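How to Stop Finishing Last in Metance Rally

Posted 17 July 2021

I have finished last in Metance Rally more often than I care to admit, usually to a computer-controlled milk truck. These days I finish in the middle, where the paint damage is worse but the company is better. If you've just picked up the game and can't work out why everyone disappears over the first hill, start with these steps.

Step 1: Turn off the steering help

It's on by default and it hates you. Go to Options, then Driving, then set Steering Help to Off. The car will feel like a shopping trolley for your first few races. Stick with it. The help setting quietly caps your speed through corners, so you'll never catch the leaders while it's holding your hand.

Step 2: Buy tires before you buy a car

Your first 4000 credits will be burning a hole in your pocket, and the showroom knows it. Walk past the Fornberg coupe, however shiny it looks. Spend the money on gravel tires for your starter hatchback and keep the change for repairs. You'll need the repairs.

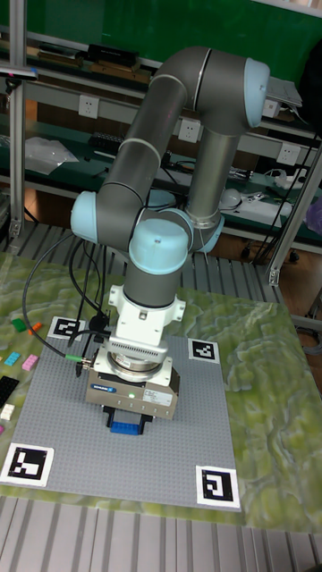

Step 3: Learn one track properly

Pick Brarkton Loop. It's short, it's ugly, and it has one of every kind of corner in the game. Run it in Time Trial with the ghost switched on until you can get round in 67 seconds without touching a fence. The fence near the quarry counts double in my house.

Brake before the wooden bridge, then let go of everything and coast across it. If you brake on the bridge itself, the back end swings out and you'll be admiring the river from up close.

Step 4: Save your boost

New players fire the boost off the start line. It feels wonderful and gets you to the first traffic jam sooner. Hold it until the pack spreads out, then use it on the uphill straight, where the heavier cars run out of puff.

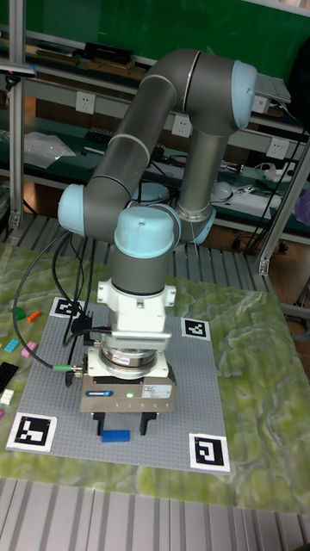
Step 5: Enter the Nogueira Cup

The Nogueira Cup opens at driver level 39 and pays 200 credits even if you come last, so I consider it a pension. The June patch made the rain stages a bit kinder, too. Fit the soft suspension before you enter, as you can't change parts between stages, and save a copy of your setup under a name you'll recognize later. Mine are called "setup", "setup2" and "setupgood". The fast one is setup2.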